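Section 4. Running the tray demonstration on an open day

Read this section with section 2 (power and emergency stop) and section 3 (homing the arms). It covers the two-arm cell as we show it to visitors at Wusside, with the Vik controller and the Huvis software already installed. If you are only doing bench tests, go to section 5.

4.1 Before the doors open

Allow an hour. The cell needs very little of that, but the last open day taught us that the room needs the rest.

1. Close the black curtains on both sides of the cell. Pull them right into the corner. A gap of a few centimetres lets daylight onto the work surface, and the colour settings will drift as the sun moves.

2. Switch on the lamps and leave them on. Do not change the brightness once you have run the colour check in step 7.

3. Put the round basin and the blue tray in the corner area, basin to the left. Leave a hand's width between them.

4. Level the grey granules in the tray. They should come no higher than halfway up the side. Top up from the Darex tub under the bench if needed.

5. Lay the slotted scoop on the tray.

6. Power up in this order: controller, arms, grippers. Wait for the Huvis status line to say READY before going on. If it says WAIT for longer than a minute, turn the grippers off and on again – leave the controller alone.

7. Run the colour check from the Tools menu and save the result under the day's name. The red grip must come up as a solid patch on the screen. A broken patch means the light is wrong or the lens needs a wipe.

Note: The site code for the demonstration machine is 967. You will be asked for it once, after step 6. It is not a password and can be left on the label.

4.2 Gripping the handle

Most of what visitors want to see happens here, and most of the faults do too. The handle is wrapped in the sort of grip sold for rackets. It gives the pads something to hold, and it can be replaced in a few minutes when it gets worn.

1. Select HOLD on the operator's screen and choose the upright position.

2. Offer the handle to the open jaws by hand, with the arm in PAUSE. Keep your fingers above the top of the jaws.

3. Press CLOSE. The jaws move together on their gears and stop when both white pads are against the wrap.

4. Set the grip force to 54. Lower values let the handle turn under load. Higher values mark the wrap and warm up the motor.

5. Try to twist the handle gently. If it moves, open the jaws, check the pads and start again from step 2.

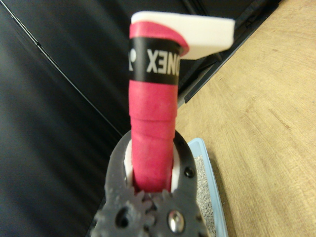

6. Take the arm out of PAUSE and let it make one slow pass over the tray with nothing underneath. Listen for clicking from the gears. A click on every turn usually means a granule has got into the teeth.

7. If you hear clicking, press PAUSE, open the jaws and clear the teeth with the soft brush. Never use compressed air on this part. It drives the grit further in.

Caution: The gear teeth are not covered. Keep hands, sleeves, lanyards and visitor badges away from them whenever the gripper has power. PAUSE stops the arm but does not stop the jaws.

Caution: Do not tighten the bolts on the gripper body beyond finger tight plus a quarter turn. The body can crack around the recess. A cracked body must be changed before the cell is used again.

4.3 Running it for visitors

One run is long enough to explain what the arms are doing and short enough that children stay to the end. We take groups of up to 16. With more than that, the people at the back only see other people's coats.

1. Stand on the basin side, where you can reach the stop button without crossing in front of anyone.

2. Tell the group what is going to happen before you press START. Say that the arms will move by themselves and may pause for a second or two between moves.

3. Open the curtain on the visitor side only as far as the tape mark.

4. Press START. The arms go to their home positions first.

5. Talk during the slow moves. Stay quiet when the scoop goes into the granules – people like to hear it.

6. When the run ends, press PAUSE and wait for the amber light before taking questions.

7. Level the tray again between groups. A run started on a heap will often end with granules over the side.

If a run fails in front of a group, press PAUSE, say that it has failed and start another. Do not reach in to help the arm. At the April open day we had two failed runs in the morning, both with the scoop slipping in the jaws, and neither group seemed to mind. The grip force had been left at the bench setting.

Note: Visitors may ask to hold the scoop. Keep the spare on the front table for this. Please do not hand over the one from the cell, as the position of the wrap matters and it takes a while to get right.

4.4 The operator's view

The second screen shows the cell from the paired camera, left and right pictures next to each other. Turn it towards the visitors if there is room. Check that both pictures are live before each group. When one has frozen, the arms will still move, but they will misjudge the distance to the tray.

1. Press VIEW twice to bring up the pair.

2. Wave a hand over the work area with the arms in PAUSE. It should move in both pictures.

3. If only one picture moves, unplug the camera lead at the controller end, count to five and plug it back in.

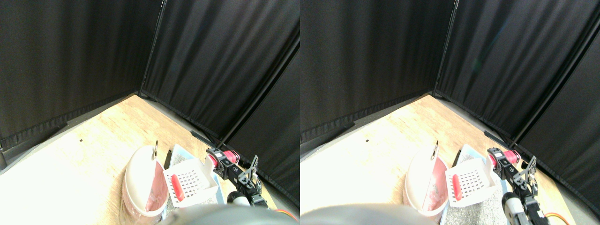
Lieven Vanhove asked after the first morning whether the screen could be left off for school groups, as the children watched that and ignored the arms. Sverre Backlund would keep it on but turn it round only for the second run, so that they see the real thing first. Either way is fine. Agree it with the others on shift so that all groups get the same.

4.5 Closing down

1. Press PAUSE, then PARK. Wait for both arms to come to rest.

2. Support the handle with one hand above the jaws and press OPEN.

3. Switch off in reverse order: grippers, arms, controller.

4. Brush off the pads and look at them under a lamp. Change any pad that has started to lift at the edge.

5. Sweep up spilt granules and throw them away. Do not put them back in the tray.

6. Write the number of runs and any faults in the log, with the grip force used.

For changing pads and rewrapping the handle, see section 6.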